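Garden Advice > Supports and Stakes
Search this site Enter keyword Go
Sun 7 February
By Huiling Xue, Baumgartner Garden Service

Staking Young Tomato Plants

Gardeners are advised to set stakes before transplanting in April. Bamboo canes are suitable for most varieties. Push each cane 20 cm into firm soil and check that it stands without support.

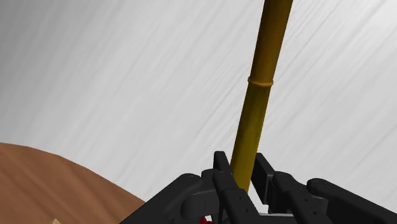
Place the seedling a hand's width from the cane. Tie the stem loosely with soft twine – a figure eight is preferred – and add a further tie as the plant grows. Wire should not be used.

Inspect all ties weekly during the growing season. At the end of the season, brush the canes clean and store them under cover. Split canes should be discarded.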